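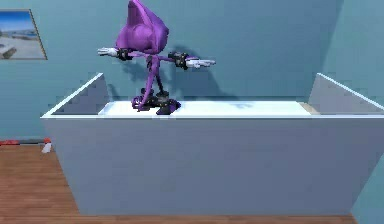
Render, purple figure on the white box, arms out.

29 January 2024

Gelen batch 3, gloss paint drying tests, continued from the September pages.

Mixed 200 g of the Lotomer base with the usual violet paste. Strained once through the fine mesh. Thinned to the same flow cup reading as batch 2, which took less thinner than last time. The can had been stored near the door, so the base was colder going in. Should have let it come up to room temperature first.

Drawdowns on sealed card, three per drier level. Cards 1 to 3 no added drier, 4 to 6 half dose, 7 to 9 full dose. Left flat on the rack with the fan off.

Touch dry: full dose cards first, half dose not far behind. The no-drier cards still took a fingerprint at the end of the afternoon. Card 5 has a crater near the top edge. Probably silicone from the old squeegee - binned the squeegee.

Gloss by eye under the bench lamp is even on 7 and 9. Card 8 has slight wrinkling at the thick end of the drawdown. Same fault as batch 2 at full dose, so it follows film thickness and not the paste. Mitsuko Kawaguchi thinks the surface is skinning before the lower part of the film has set, and wants a run with less surface drier and more through drier. Agreed. Will do that on the 25 micron bar as well as the thick one.

Sanding between coats: 300 grit clogs at one day on every card except the full dose ones. Try again tomorrow on the same cards, other half.

Gatik meter is reading high on the white tile. Wiped the tile and the lens, no change. No gloss numbers recorded until it has been checked against the Ogura plate, which is in the cabinet upstairs.

Color: no visible shift between drier levels, wet or dry. Full dose may be slightly duller in daylight - look again when the cards are a week old.

To do
Warm the base before weighing.
New squeegee, label it for solvent-free use only.
Reweigh the paste tin, the log and the label disagree.
Repeat 7 to 9 with the changed drier ratio.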